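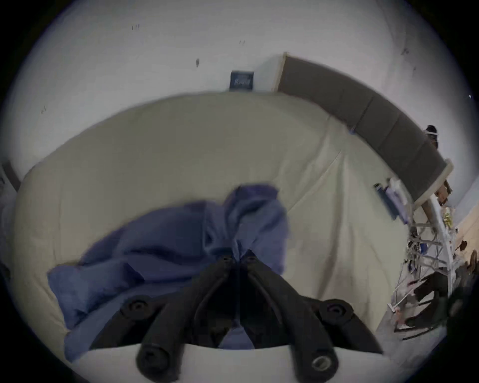
3.2 손잡이형 그리퍼의 설치와 일상 관리

앞 절에서 수집 절차 전체를 소개하였으니, 이 절에서는 그 절차를 실제로 떠받쳐 준 장비 한 대의 이야기를 조금 길게 적어 두고자 한다. 우리가 Plondus라고 부르는 손잡이형 그리퍼는 사람이 손에 쥐고 쓰는 두 손가락 집게에 어안 카메라를 얹은 단순한 도구이다. 구조가 단순한 만큼 관리도 쉬울 것이라고 처음에는 다들 낙관하였는데, 한 대를 오래 쓰다 보니 손이 가는 곳이 제법 많았다. 비슷한 장비를 처음 꾸리는 연구실이라면 논문 본문에서 대개 생략되는 이런 내용이 오히려 반가우리라 믿는다.

설치는 카메라를 고정하는 일에서 시작한다. 브래킷의 나사를 손으로만 가볍게 물린 다음 손가락을 끝까지 벌려 화면을 확인하고, 두 손가락이 모두 화면 아래쪽 가운데에 들어오도록 각도를 잡은 뒤에야 공구로 조인다. 그림 2는 침대 위에 뭉쳐 놓인 청보라색 천에 그리퍼를 댄 순간의 카메라 시야로, 손가락 두 개가 좁은 중앙 관절에서 V자로 넓게 갈라져 보이고 양쪽의 둥근 볼트도 서로 비슷한 높이에 놓여 있다. 우리는 이 두 볼트의 위치를 정렬 기준으로 삼았다. 별도의 표적판을 들고 다니지 않아도 되고, 어느 집에 가서든 화면만 보면 카메라가 돌아갔는지 금세 알 수 있어 참 고마운 기준이었다. 시야 둘레의 어두운 원형 테두리도 같은 용도로 쓰는데, 테두리가 한쪽으로 치우쳐 있으면 렌즈가 마운트에 비스듬히 앉은 것으로 보고 처음부터 다시 끼운다.

천을 다루는 작업은 그리퍼에 유난히 까다로운 편이다. 컵이나 상자는 손가락 끝에서만 닿지만, 수건이나 옷가지는 손가락 사이로 밀려 들어와 안쪽 면을 넓게 쓸고 지나간다. 그림 2에서도 천의 일부가 두 손가락 사이에 들어와 푸른 조각처럼 보인다. 이런 작업을 되풀이하면 관절 틈에 보풀이 쌓이고, 쌓인 보풀은 손가락이 완전히 닫히는 것을 방해하며, 그 결과 닫힘 폭의 영점이 조금씩 밀린다. 우리가 처음 이 현상을 알아챈 것은 3월의 예비 수집 때였다. 당시에는 폭 추정 코드에 오류가 있다고 여겨 며칠을 헤맸는데, 공동 작업자인 Sreekumar Poojary가 관절을 분해해 보고서야 원인을 찾았다. 그가 핀셋으로 꺼낸 실 뭉치는 지금도 연구실 서랍에 보관되어 있다.

그 뒤로 천을 다루는 세션에서는 시연 23회마다 작업을 멈추고 관절을 청소한다. 먼저 부드러운 솔로 틈을 바깥에서 안쪽으로 털고, 남은 섬유는 핀셋으로 집어낸다. 압축 공기도 써 보았으나 보풀이 더 깊이 들어가는 경우가 있어 그만두었다. 청소가 끝나면 손가락을 다섯 번 여닫아 걸리는 느낌이 없는지 살피고, 완전히 닫은 상태에서 영점을 새로 기록한다. 숙련된 사람이라면 얼마 걸리지 않는 일이고, 수집을 맡은 이에게는 팔을 쉬게 할 좋은 핑계가 되기도 한다.

볼트의 풀림도 꾸준히 지켜보아야 한다. 손가락의 볼트가 느슨해지면 손끝에서는 거의 느껴지지 않아도 영상에서는 한쪽 손가락이 미세하게 처져 나타난다. 우리는 나사산에 중간 강도의 풀림 방지제를 바르고 볼트 머리와 몸체에 걸쳐 가는 흰 선을 그어 두는 방법을 시험하였으나, 선이 손에 닿아 금방 지워지는 바람에 오래 쓰지 못하였다. 지금은 하루 수집을 시작하기 전에 토크 드라이버로 양쪽을 차례로 확인하고, 한쪽을 다시 조였으면 반대쪽도 반드시 함께 점검한다. 한쪽만 손보았을 때 좌우 손가락의 저항이 달라져, 쥐는 사람이 자기도 모르게 손목을 틀어 보정하는 버릇이 생긴 일이 있었기 때문이다.

수리 기록은 Lavholm이라는 이름의 공유 장부에 남겼다. 장부에는 날짜와 담당자, 증상, 조치, 그리고 조치 전후의 영점이 들어간다. 이 그리퍼로 진행한 359개 세션 가운데 314개는 정해진 청소와 점검만으로 마쳤고, 33개는 손가락이나 카메라 마운트를 다시 정렬해야 했으며, 나머지는 관절을 완전히 분해하였다. 분해한 뒤에는 관절 핀의 마모를 눈으로 확인하고, 조립이 끝나면 앞서 설명한 카메라 정렬을 처음부터 되풀이한다. 급한 마음에 이 마지막 단계를 건너뛴 세션도 있었는데, 해당 데이터는 학습에 넣지 않고 따로 보관하였다.

마지막으로 렌즈 관리에 관해 덧붙인다. 가정의 침실처럼 밝은 벽과 옅은 색 침구가 시야를 크게 차지하는 곳에서는 노출이 밝은 쪽에 끌려가기 쉽고, 그러면 무광 검정인 손가락의 윤곽이 뭉개진다. 여기에 렌즈의 지문까지 겹치면 손가락 안쪽 경계를 찾는 일이 몹시 어려워진다. 그래서 방을 옮길 때마다 극세사 천으로 렌즈를 닦고, 손가락을 벌린 화면과 닫은 화면을 한 장씩 저장하여 노출값을 고정한 다음 시연을 시작하였다. 저장한 두 화면은 세션 폴더에 함께 넣었으며, 3.3절의 폭 보정은 이 화면들을 출발점으로 한다.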